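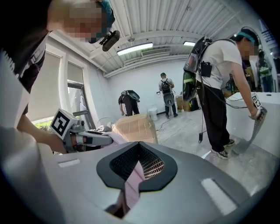 Small white cloth and cardboard box, Lurkmont workroom, blind down on the nearer window.

Filed under: Datasets / Household textiles / Packing and folding

Lurkmont Cloth and Box Records, v2
README

Summary

Lurkmont is a set of written records on the handling of small household cloths: picking them out of a pile, folding them, and packing them into cardboard boxes. Each record covers one cloth or one box from start to finish. The text tables are the main product. Photographs are supplementary and are not required to use the tables.

The set holds 1,363 cloth records and 334 box records. There are 45 cloth types in the type list. Maintainer: Aurel Munteanu. Table format and field names follow the Plokeo layout, with the changes listed under Fields.

Contents

cloths.csv – one row per cloth handled
boxes.csv – one row per box packed
types.csv – the type list, with nominal size and weave
room.txt – notes on the workroom, by session
changes.txt – differences from v1

Room

All sessions took place in one workroom. It has tall white-framed windows along one side, a plain white back wall, and a white corrugated metal ceiling with fluorescent fixtures. The nearer window has a pale roller blind. Blind position is logged at the start of each session as up, half or down, and partial positions are rounded to the closest of those values. The ceiling lights were on for all sessions. The farther window could be opened; its state was logged from May onward and is blank before that.

White cloth under mixed daylight and fluorescent light is hard to grade for shade. Do not use the shade field for white items in sessions where the blind is logged as up.

Cloth

Most items are plain white: napkins, face cloths, hand towels, tray liners. Colored items are a minority and are mostly strips and ties used to bundle finished stacks. Items were laundered between sessions but not ironed. Hems were left as supplied. Items with a torn hem were retired and keep their original ID with the suffix R.

A pile is any group of two or more cloths in contact with each other before handling. A pile that slid apart was not re-stacked, and its cloths keep the same pile ID. Single cloths have pile ID 0.

Boxes

Boxes are tan cardboard, reused until the base seam failed. Flap state is recorded on opening and on closing. A box was closed when the top layer reached the fill line, or when the session ended. The second case is marked short = 1, and those boxes should be left out of any fill statistics.

Stacks go in with the folded edge facing the long wall of the box. Loose cloths go on top. Driltisen cartons were used for some early boxes and are slightly deeper; see the carton field.

Fields

cloth_id – unique, never reused
type – key into types.csv
pile_id – integer, 0 for singles
fold – none, half, thirds, quarter, roll
refold – number of times the cloth was opened and folded again
box_id – blank if the cloth was set aside
carton – plain or driltisen
shade – 1 to 5, see the note under Room
note – free text, original spelling kept

Plokeo has a single "folds" field. It is split into fold and refold in this set. Plokeo's "bin" is box_id.

Known problems

Thirds and quarter are confused on the smallest napkins, where the finished shapes are close in size. A recheck of these rows is planned.

The weave column in types.csv was filled in from supplier labels. Where the label was missing the entry is "unk" – please do not replace it with a guess when redistributing.

Box weights were taken on a kitchen scale and are given in whole grams. Empty box weight has not been subtracted.

Changes in v2

Retired items now carry the R suffix in both tables. Duplicate pile IDs fixed. Pascu type codes removed; a conversion column remains in types.csv for anyone with old scripts. Posted Tue 11 February.

Comments

pascu_user: The conversion column has no entry for the long tray liner. Is it folded into the short one?

Aurel Munteanu: No, it was missed. Use TL-L for now. It will be in the next types.csv.

hemline: Is "roll" a tight roll or a loose one? My counts look off for hand towels.

Aurel Munteanu: Either. Tightness was not recorded – check the note field, it is mentioned there for a few rows.

gsm_or_bust: any chance of cloth weight per item? box weight isn't much use to me with the cardboard included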